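I bought a garden bench last April and spent far too long choosing it. The two I kept coming back to were a teak one from Kondier and a powder-coated steel one from Clesaser. The teak was £700 and weighed more than I could lift on my own.

I went for the steel in the end. It came flat-packed with 17 bolts, one of them the wrong thread, and Clesaser sent a new one within the week.

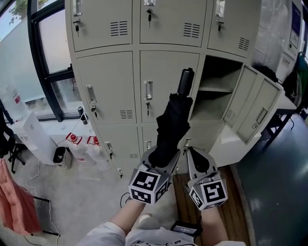 After a full winter outside, the seat is fine. The feet are not. Water sits in the open ends of the legs and there's a line of rust on two of them. I've sanded them back, put on two coats of metal primer and pushed in rubber caps, 11 pence each from the hardware shop.

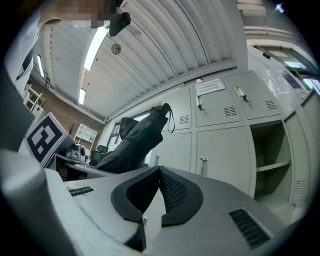

The cushions were a mistake. They're sold as showerproof but the filling holds water for days – I bring them in every night now. If I bought again I'd skip them and put the money towards a proper cover. The one I have is too short and leaves the legs bare, so that's next on the list.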